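# Bench trays: layout and handling notes

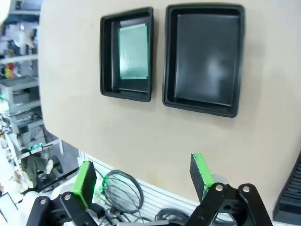

*Reading time: 4 minutes*

This page covers the tray arrangement at the Zikero bench, as set up in February. The subject is the pair of black plastic trays on the beige top: a smaller one, roughly rectangular, with a raised rim and rounded corners, and a larger one beside it with a wide rim. The flat green piece is in the smaller tray, towards its right side. The larger tray is empty.

The rest of the page expands on points the short version left open. It replaces the sheet that used to be taped inside the cupboard door.

## Tray position

The trays stand side by side with a small gap between them. The gap is kept on purpose. When two rims touch, lifting one tray drags the other, and a flat part will slide if its tray is pulled sideways.

Leave enough room to get fingertips under both rims. No tape or marker lines are used on the top at Zikero. The Stiren bench tried corner marks for a month and gave them up after the adhesive started collecting dust.

## Smaller tray: incoming

One piece at a time, laid flat. The piece does not have to be centred. Resting it off to one side leaves a strip of tray floor free, and that strip is the easiest place to start a lift: slide a fingertip or a plastic spatula along the floor and under the edge.

Do not stack. Two flat pieces with smooth faces tend to cling, and the lower one gets scratched when they are separated.

## Larger tray: outgoing

The larger tray starts each run empty and is wiped before use. A dry lint-free cloth is enough for ordinary dust. If there is residue, use the diluted cleaner from the Prirnen kit and let the tray air-dry on its side.

Check the base by tilting the tray towards the ceiling light. On a smooth dark base, smears show up as breaks in the reflection. Grit is harder to see – run a gloved finger along the inside corners, where it collects.

## Lighting and glare

Glossy surfaces reflect the overhead light, and the green piece does so clearly. For handling this does not matter. For inspection it does, as a highlight can sit directly over the area being checked.

The usual fix is to turn the tray by 90 degrees and look again. If the highlight still covers the area, move the tray closer to the near edge of the table. Switching off the ceiling lights is a poor alternative; the other benches share the circuit.

## Table surface

The beige top was chosen for contrast. Black trays show against it at once, and so do dropped screws and clippings. It marks easily with ink. Pens stay on the shelving, and labels are written before they come to the bench.

The cables beyond the near edge are kept in coils. They are to stay off the working surface. A loop that creeps up over the edge will catch a tray rim sooner or later.

## Tray sizes and spares

The two trays are not interchangeable. The smaller one limits how far a part can travel if the tray is knocked. The larger one gives more clearance on all sides when a part is being set down.

Spares are held in the Miranda store, shelf 9, with both sizes in the same carton. The last stock check gave 23 of the smaller size. The larger size was not counted separately and is due to be entered under its own line. Return cracked trays to the store with a note; a split rim can be hidden by the corner radius and is often missed.

## Log entries

Each transfer gets one line in the bench log: tray, part, time, initials. The Zikero log stood at 1,269 lines when this page was last edited. Entries made after the fact are marked with an L.

Damage goes in the same log, on its own line – do not add it to the transfer entry. Minor scuffs to the tray rim need not be recorded.

## Changes since the previous version

- Wiping instruction moved ahead of use.
- Corner marks removed from the layout.
- Store reference updated from shelf 7 to shelf 9.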